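## 3.2 Gathering the demonstrations

We would like to spend a little time on how the examples were gathered, for in our experience this is the part of a paper that readers write to us about afterward, and we are always glad to hear from them. All of the training examples for the drawer tasks were recorded in Utevby, our simulated kitchen, with a person guiding both arms at once. Ntombi Mathebula wrote the guidance software, which we call Haltel, and she also trained every operator patiently and in person, sitting beside them through their first afternoon.

An operator begins by resetting the kitchen, which places the loose items on the counter afresh and closes or opens the drawer according to a schedule. The operator then carries out one task from start to finish and marks it as kept or thrown out. We asked people to throw out a run only when an item had left the counter entirely. Small fumbles, second tries and slow approaches were all kept, and we have grown rather fond of them, as they show the learner how a person gets back on track. The set released on August 18, 2021 holds 1000 kept runs, and a further 141 were set aside for testing and never shown to the learner.

Tasks that need both hands took the most care. In Figure 4, the left hand holds a green cup by its lower body while the right hand, still open, is close to the drawer handle. Moments of this sort are hard to guide well, for the operator has to mind a steady grip on one side and a careful reach on the other, and newcomers tend to let the first hand drift. We found it helped a great deal to let them practice for some 30 minutes with one arm locked before freeing the other.

Each run is stored as joint positions for both arms, the state of the fingers, and the rendered view. An earlier set, Getis, stored only the view and the wrist positions, and we came to regret this in June, when we wished to study the fingers and had nothing to study.

**Figure 4.** A two-handed run in the simulated kitchen, with a cup in the left hand and the right hand near the drawer handle. 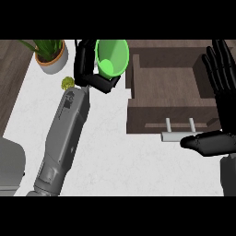 Why were runs with small fumbles kept in the training set?

They show the learner how a person recovers from a mistake, so it has something to follow when its own first try goes wrong.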